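Learning to read in two languages: a study of early spelling at Filimby

Gwawr Watkins and Arwel Price
Supervisor: Eluned Rowlands

3. Background

Children at Filimby start in the nursery class at three and are taught mainly in Welsh until they are seven. English reading is brought in after that, although most of the children hear English at home and many can already pick out English words on signs and packets. Our question was whether children who learn letter sounds in Welsh first make different spelling mistakes in English from those who learn in English first.

The two languages share most of their letters but use them differently. Welsh spelling is regular – once a child knows the sounds, almost any word can be read aloud. Some sounds are written with two letters that count as one, such as dd, ff, ll and th. A single f in Welsh has the sound of an English v, and this was the mistake we expected to see most often.

4. Method

We collected spellings from 53 children, in Filimby and in a second school at Brerkari where teaching is in English. Each child was asked to spell short words read out by an adult. The words were chosen with help from Caradog Pugh, who teaches the infants at Brerkari and pointed out that two of our first choices were said differently by local families. We replaced both.

Spellings were done in two ways. In the first part the child wrote with a pencil. In the second part the child built the word from letter blocks, which takes away the problem of handwriting. Some younger children know a letter perfectly well but cannot yet form it, and on paper it is hard to tell the two things apart.

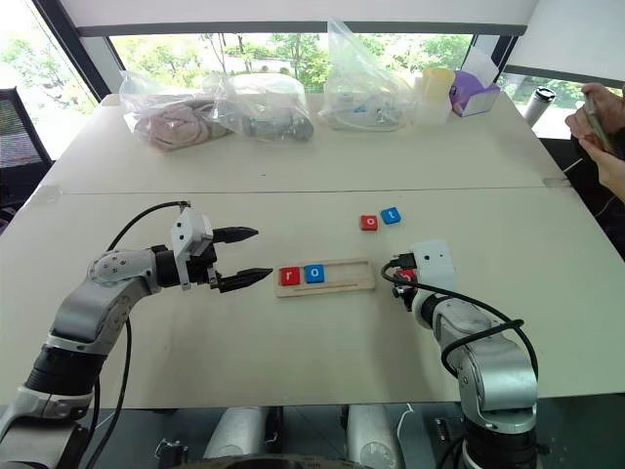

Figure 2. Letter blocks "r" and "o" side by side in a wooden tray.

We used lower case letters only, as both schools teach these first. For Welsh words, pairs such as ll were built from two separate blocks. This was a weakness in the design, as a child who thinks of ll as one letter has to split it up. Mali Watkins, who helped with the sessions at Filimby, noted when a child stopped to ask about this.

Sessions were held before the morning break, as we found in April that children tired quickly in the afternoon.

5. Results

In total we recorded 2989 spellings, of which around 700 contained at least one mistake. We left out spellings where the adult had misread the word.

The f and v mistake was common at Filimby, as expected, but mostly among the youngest children. By the age of seven it had nearly gone. Vowels caused more trouble than we had thought. Filimby children often left off the silent e, so that "rope" became "rop", and wrote w for the sound in "book". At Brerkari the usual mistake was to leave out a vowel altogether.

Children at both schools made fewer mistakes with blocks than with a pencil. The gap was widest in the youngest group and small in the oldest.

6. Problems

We did not ask families how much Welsh was spoken at home until the sessions were over, and not all the forms came back. The two schools also differ in size, and Brerkari has more children who joined part way through the year.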